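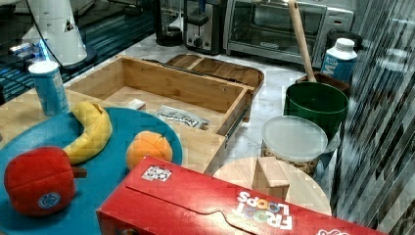

Lakadow grocery prices up again, second store to close Saturday

Lakadow shoppers are paying more for breakfast this month and they will soon have one less place to buy it. The Mondlow market on the Lekmont road shuts its doors for good Saturday at 6 p.m. It's the second full-size grocery to go since spring. That leaves 2 in town, both on the north side.

A notice taped up at the entrance Monday morning gave the closing time and not much else. No returns after Friday. Gift cards good at the Lekmont store until the end of July. Pharmacy files move there too, automatically, no need to call.

Mondlow blamed rent and freight in a short statement. The company said the lease came up for renewal in the spring and the new terms "did not work for a store this size." It would not say what the terms were. The building owner did not return a message before deadline.

Roughly 200 households within walking distance of the store have no car, according to the town's last housing survey. The survey counted 2,108 households in all. For the ones without a car the next closest groceries are across the river, and the Route 202 bus runs hourly on weekdays and not at all on Sunday. Town hall says it has asked the bus line for a Sunday run. No answer yet.

Prices

Cereal, milk and eggs are where people are noticing it. Shoppers outside the store Tuesday said the name-brand boxes went up twice since winter and the store brand is often sold out by noon. One mother of three said she now buys cereal only when it's on sale and does oatmeal the rest of the week. Another has switched to the big bags on the bottom shelf. "Same stuff, uglier bag," she said.

Fruit is mixed. Bananas have barely moved. Apples are up, which store staff put down to a short crop and said should ease when the new one comes in this fall.

Vik, the smaller of the two remaining stores, said it will hold its prices on milk, bread and eggs through July. It is also adding a delivery day for customers south of the river, by phone order, with orders in by 10 a.m. There's a fee for small orders. A manager said the store was still working out how much, and that it would be posted at the registers by the weekend.

Jobs

Mondlow said all workers at the Lakadow store were offered spots in Lekmont. Several said Tuesday they had not decided. It's a long drive for a part time shift — one cashier figured gas would eat most of her first hour. Those who don't take the transfer get two weeks pay.

The closing sale is already on. Canned goods and paper products were mostly gone by Tuesday afternoon, frozen was about half empty and the bakery has stopped baking. Carts, shelving and coolers will be sold seperately after the store closes, date not set.

What's next for the building

Unclear. The town council has it on the agenda for its next meeting, 7 p.m. in the library basement becuase the council room is being painted. Public comment comes first, sign up at the door. One idea raised last month was a weekly produce stand in the parking lot, which would need the owner's okay and a permit from the county.

The food pantry on the Lekmont road said it expects more visits and is adding evening hours — 5 to 7, starting next week. Cereal, peanut butter and shelf milk are what it runs out of first. Drop-offs at the side door, please, the front bell is broken.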